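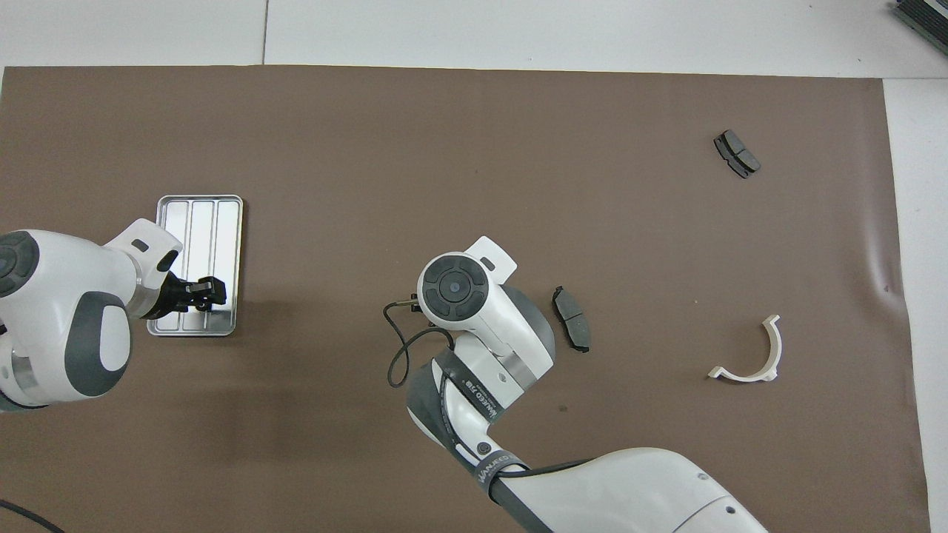
3.2 Storage and loss of small parts

The order records from the repair shops in Ukotora and Huter were combined before coding. After duplicates and canceled orders were taken out, 3079 order lines remained. Each line was coded by part type, stated reason for the order, and whether the same part number was already listed as in stock at the shop on the day the order was placed. Lines where the stock listing could not be read were coded as missing and left out of the comparisons below.

In 329 of the lines the part was already listed as in stock. We refer to these as repeat orders. A repeat order is not always a mistake. A shop may want a reserve before the summer, and some suppliers, Baltance among them, do not sell single pieces. Reserve orders were marked as such in the Huter records but not in those from Ukotora, so the two sites cannot be compared directly on this point. Where a reason was given, the most common one was that the part could not be found.

Rings, grommets, washers, and clips made up most of the repeat orders. These parts are cheap, and staff in both places told us that they would sooner order again than spend time looking. They also have few markings. A ring that has left its bag can often be matched to a part number only by measuring it, and the usual practice at Huter was to drop unidentified rings into a shared bin. By the end of August the bin held 300 pieces. We sorted it by inner diameter and found that many pieces fell between listed sizes, probably from wear or swelling, and could not be returned to stock with any confidence.

Color was little help in sorting. Black is the standard color for rubber parts from most suppliers in our records, and the same black ring may be sold in several compounds with different resistance to oil and heat (Figure 3). Two rings of equal size may therefore not be interchangeable. Staff knew this, and some shops had a rule that a loose ring could be used only on water lines.

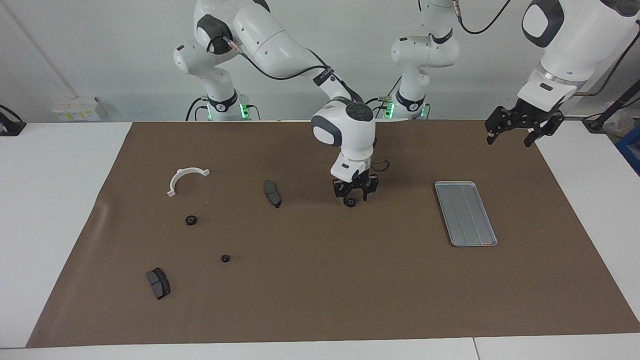 Figure 3. Small black rubber ring on a brown surface, without bag or label.

Shops that used the Collet drawer system had fewer repeat orders per worker than shops that used open trays. The difference was present for rings and washers but was close to zero for clips. We are careful about reading much into this. The Collet shops were larger, and most had one person in charge of stock, while in the tray shops anyone could place an order. When only shops with a stock clerk were compared, the difference became smaller but did not disappear.

Day of the week also mattered. Repeat orders were more frequent on Saturday, when the stock clerks were usually off and the counter was staffed by mechanics. Section 3.3 looks at these orders separately.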